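List archive
Prev by thread | Next by thread | Index | Reply

November
From: Gülizar Öztürkmen
Re: [koreo-data] cable episodes, what counts as a keeper

> We have 969 episodes in the Koreo set now but the cable ones look
> thin. Are you dropping the ones where the arm misses the first
> grasp? And is the box lid always closed at the start?

I keep a missed grasp if the operator recovers within 4 seconds. If the operator resets the arms by hand, I drop it. Zurkine did the opposite last spring and their policy froze every time it missed, so I would like to hold on to the recoveries.

The lid is closed at the start in all of mine. If Brouwer recorded any with it open, please put those under a separate task name.

For the cable task I change the layout after each episode. Coils and power adapters go down between the arms in a new order, and the black coils should not always end up on the same side.

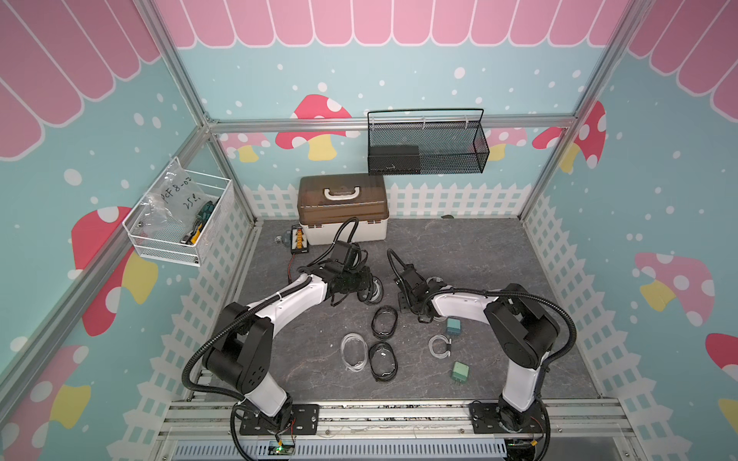

I still need 70 more episodes with both arms moving. The 2 operators on the late shift can get through that if the Tredix upload script stops timing out. Has anyone else seen it hang on the last file? I restart it and it picks up fine, but I have to be there to do it.

Please send label corrections to me before the next merge.

Gülizar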